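Ticket: Label printer skips every other label after driver update
Opened by: Wilmer Sánchez
Site: Zamora warehouse, packing desk 2
Status: Closed
Opened: 2018-06-05

Printer is the Zanard thermal at desk 2, the one by the loading door. Worked fine until the Drinum shipping software pushed its new driver. Now it prints one good label, feeds a blank, prints one good, feeds a blank. Went thru 150 labels this morning for half that many boxes. Desk 1 has the same printer and is fine, but it never took the update.

Tried so far:
Power off, wait 20 seconds, power on. No change.
New roll. No change.
Cleaned the print head with a wipe. No change, head wasn't dirty.
Different USB port. Windows added it as "copy 1", same blanks.

Update, late morning. Ran the calibration from the front panel – hold feed till the light blinks twice, let go. It spat out a few labels and stopped right at the gap, so the sensor can see the gap OK. Printed a test page from the panel with no PC attached. Five in a row, no blanks. So it's the PC side. Should have done that first.

Opened printer preferences on desk 2 and compared with desk 1. Page height is different. Desk 1 has 150 mm, desk 2 has 167 mm. No idea where the extra 17 came from, must be the default in the new driver. The printer thinks the label is longer than it is, runs over the gap and feeds on to the next one.

Changed it to 150 and hit Apply. Two good labels, then blanks again. Went back in and it says 167. It doesn't stick.

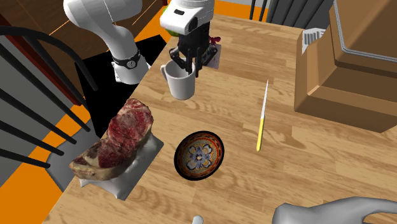
Does the size need to be changed in Drinum too?
It has to be set there first. Drinum sends its own page size with each job and that overrides whatever is in Windows, so change the label template, save it, then set Windows to match.

OK found it. Template list in Drinum has two entries called "Skiko standard" (Skiko is our main carrier). One is old, one came in with the update. Desk 2 was pointing at the new one. Switched to the old one, set Windows to 150 again, closed everything, reopened. Still says 150.

Printed 20 labels from the waiting orders. No blanks. Left edge is a hair too far over but the barcode scans, leaving it.

Also removed the "copy 1" printer, people were picking it by mistake.

Still to do:
Delete the new Skiko template or rename it so it doesnt get picked again. Need an admin login for that, I don't have one.
Turn off auto update for Drinum on desk 1 before it does the same thing.
Order more rolls, we're down to the last box.

Update, end of shift. Admin renamed the bad template to "DO NOT USE 167". Auto update is off on both desks. Rolls ordered. Next driver check is in September with the other PCs – whoever does it, write down the page height before you click install.

Closing. Reopen if the blanks come back.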